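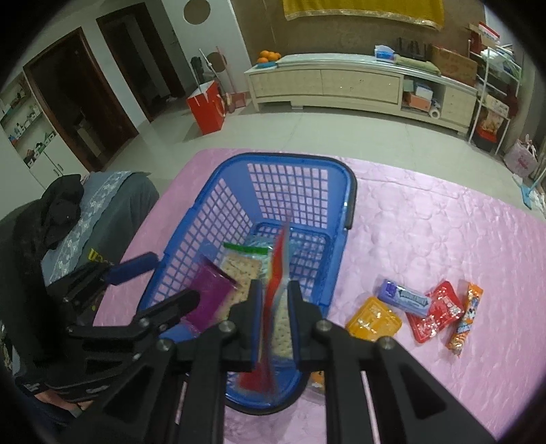
Sanell Carry Basket, Blue

Item 627. Sold singly or in cartons. Ships from Liltport.

The Sanell is a rectangular plastic basket in the shape you know from the grocery store. It has open grid walls, a rim in a darker shade and dark handles. People buy it for the pantry, the snack shelf, the laundry room, the car trunk and the kids' rooms. It is the basket we sell the most of, and the color most people pick is blue.

What it holds

Small packaged food is what it does best. Candy bars, snack packets, crackers in a zip bag and stick candy all go in without any sorting. Flat packets can be stood on edge along the walls, and the grid lets you see from the side what is left. Heavier bags should go in first. A zip bag of crackers will lie flat on the bottom or lean against a wall, and smaller wrappers can be dropped in next to it.

Very small wrapped candies stay put on the bottom panel, but single unwrapped pieces, beads, pins and the like can work their way out through the walls. If you want to store those, order the Stuvix liner (see below) or put them in a bag first.

The basket will sit on a bed or a sofa while you fill it. On a quilt or a thick bedspread it can tip if all the weight is on one side, so load the middle first and fill toward the ends.

Details

Material: molded plastic, one piece body
Walls: open grid, square openings
Handles: two, fold down to the rim
Weight empty: 700 grams
Height with handles down: 225 mm
Colors: blue, green, cream
Pieces per carton: 43

The handles come attached. They are stiff for the first few days and loosen with use. When both are folded down you can set a second basket on top, provided the lower one is not filled past the rim. Empty baskets nest inside one another for storage with the handles up or down. With the handles up the stack is a little taller.

Color may vary slightly between cartons. If you need an exact match for a display, order everything at one time and tell us in the order notes.

Cleaning

Wash in warm water with dish soap. A soft bottle brush gets into the corners of the grid. Crumbs usually come out if you turn the basket over and tap the bottom. Do not put it in the dishwasher. The heat of the drying cycle can warp the rim, and we do not replace baskets damaged this way. Do not leave it next to a heater or on a stove top.

Sticky spots from melted chocolate come off with warm water and a cloth. Do not scrape with a knife.

Goes with

Stuvix liner, clear. A fitted insert that covers the bottom and the lower part of the walls. Lifts out for washing. Fits the Sanell in all colors.

Akolgo label clips, pack of six. These snap onto the square openings and take a paper card. Useful if you keep one basket for each person in the house or separate sweet snacks from salty ones.

Sanell half basket. Same height, half the length. Two of them take up the same shelf space as one full basket.

Questions we get

Will it fit a standard pantry shelf?
Most of them, yes. Measure the height of the opening first and allow a little extra so you can lift it out over the lip of the shelf. The handles need to be down.

Can I buy handles separately?
Yes, as a pair. Call or write to us with the item number. They snap in at the rim and no tools are needed.

Is it strong enough for canned goods?
A few cans are fine. For a full load of cans we suggest the wire basket instead. The plastic will not break but the bottom will bow, and after some months it keeps the bow.

Can it be used outdoors?
For a picnic or a day at the beach, sure. Do not store it outside. Long sun fades the blue first, then the cream.

Do you still carry the red?
No. Red was dropped in September and the last of it is sold. We do have some red handles left over and can fit them to a cream basket on request.

Ordering

Single baskets go out in a plain box, one or two to a box. Cartons go by truck and need someone there to sign. Mixed color cartons are possible if the order is for two cartons or more. Liners and clips can be packed inside the baskets at no charge.

Returns are accepted for unused baskets with the tag still on the handle. If a basket arrives cracked, keep the box and let us know, and we will send another one.

For store accounts and larger quantities contact Etornam Abugri in the Liltport office.

Page updated 11/11/2005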